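Flumero: a small robot table in our shared workshop

Flumero is the name of our robot table at Prurosari, the shared workshop where I have a bench since October. It is a tabletop arm that moves small objects with one straight rod. I build it in the evenings together with Thodoris Rallis, who made most of the electronics. Many members asked us how it goes, so I have put the page in order and written more text than last time. Last update: 4/23/18.

The table
We wanted a base where everything can be bolted and moved again without new drilling. Blue pegboard was already in the workshop, and it is stiff enough if you support it well from under. On top of it lies a maple board. The first board was a cheap shelf with a white coating, and the camera had much trouble with the reflections on it. Maple is calmer for the camera, and I like to look at it too.

The arm
It is a used Rosser arm from 2006. The seller told us that the second joint was repaired once, and we believe him, because this joint has a little play when it changes direction. We measured the play and correct it in the software. The correction is good near the middle of the table and less good when the arm must reach far.

The rod
Thodoris wanted a real gripper with two fingers. I wanted to begin with something simple that can only push. We agreed on the rod, and the gripper will be a project for later. The end of the rod is rounded, so it does not scratch the wood if the height is set a little too low. This was wrong two times in the first week, and the board still has no mark.

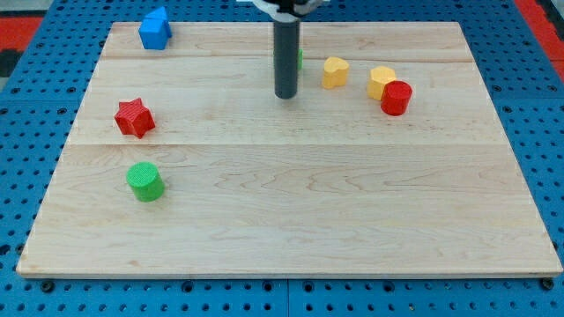

The controller is a Ustix board, which is small and gets quite warm. We gave it a fan from an old computer. The fan makes more noise than the arm, and the people on the next bench have already mentioned it to us politely. I will try rubber washers under it.

The pieces
They are plastic shape blocks in strong colors. A cylinder is difficult to push in a straight line, because it rolls around the rod and leaves to one side. A star is easier if the rod arrives between two points, and very bad if it arrives on a point. The heart I still do not understand well.

The pushes
Every push is saved with its start position and its end position. We have 2647 pushes saved now, and 1008 of them were made before we corrected the height of the rod. I keep these old ones in a separate folder. Thodoris would like to delete them, but I think they can be useful to compare.

The cables
They were the ugliest part of the build for a long time. Now they go behind the arm in one sleeve, with a loop that is long enough for the full turn. Please do not pull this loop tight when you clean the bench.

Still to do
A stop button that can be reached from both sides of the table. A better lamp, with light that does not change when the door is open. A cover for the controller, which I want to print when the printer is free again.

If you want to see it working, we are usually at the bench after 18:00. You can also leave a note in our box near the door.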